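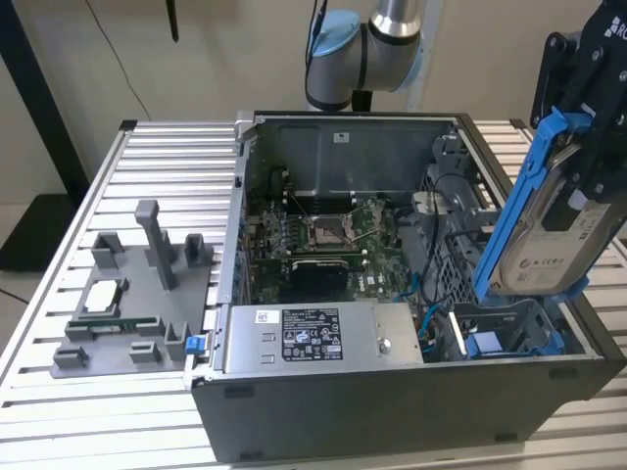
# Getting an old desktop ready to pass on

An office or home computer that has sat under a desk for years can still do useful work for someone else. It needs its files copied off, its drive wiped, its case cleaned and a fresh system put on. Set aside an afternoon for the parts you do by hand, and leave the machine running overnight for the rest.

These steps are for ordinary desktop towers. Laptops and all-in-one machines come apart differently and are on a separate page.

## Before you start

You will need:

- a crosshead screwdriver
- an external drive with more free space than the files you are keeping
- a USB stick of 8 GB or larger
- a soft, dry paintbrush
- a can of compressed air
- a few small pots or an egg box for screws

## 1. Copy your files

Start the computer as normal and plug in the external drive. Copy the Documents, Pictures, Music and Desktop folders for every person who has an account on the machine. Then look in the places people forget:

- the Downloads folder
- browser bookmarks, which can be exported to a single file
- old email kept in a mail program on the computer
- saved games
- any folder made directly on the C: drive

Open a handful of the copied files from the external drive on a different computer. Do this before you go any further. On our last clear-out in Woltby, one account held 2212 photos, and they were all in a folder called "New folder (3)" on the C: drive.

## 2. Sign out of everything

Sign out of your email, cloud storage and browser. Some paid programs only allow a set number of computers, so open each one and look for "Deactivate" or "Sign out" in its menus. Write down any licence keys you want to use again.

## 3. Open the case and clean it

Shut the computer down, switch it off at the wall and pull out the power lead. Hold the power button in for ten seconds. Lay the case on its side on a table and take off the side panel. On many office machines there is a latch or a single thumbscrew at the back.

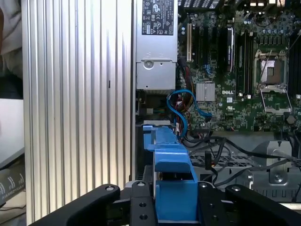

*The power supply and its label, with the case open.*

Touch bare metal on the case before you touch anything else inside, and do it again each time you come back to the job. Leave the power supply closed. It can hold a charge for some time after it has been unplugged, and nothing inside it needs your attention.

Brush dust from the grilles first, then use the compressed air in short bursts with the can upright. Hold the fan blades still with a finger while you do this. Take the case outside if it is very dusty.

Check that every cable is pushed fully home. If the clock was wrong when you started up, replace the coin battery on the motherboard. Most are type CR2032, but read the old one before you buy.

## 4. Wipe the drive

Deleting files or emptying the bin does not remove them properly. How you wipe depends on the type of drive.

**Hard disk.** Start from a USB stick with a wiping program on it and choose a single pass of zeros. A 2000 GB disk can take most of a night.

**Solid state drive.** Use the secure erase option in the maker's own software, or in the computer's setup menu if it has one.

If the drive clicks, or the wipe stops with errors, do not pass it on. Take it out and have it destroyed. The recycling centre at Brarneck will take drives at the small electricals bay.

## Choosing what to put back on

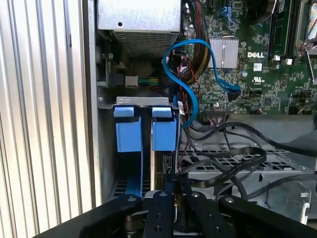
*By the Plalberg Reuse Workshop | Last updated in February*

If the computer came with Windows and can run a version that still gets updates, reinstall that. The licence is usually tied to the motherboard and will switch itself on once the machine is online. Otherwise, a light version of Linux will do for browsing, letters and video calls.

Stop at the first welcome screen so that the new owner can set up their own name and password. Tape a note to the case saying what is installed, how much memory it has, and whether the keyboard and mouse are included.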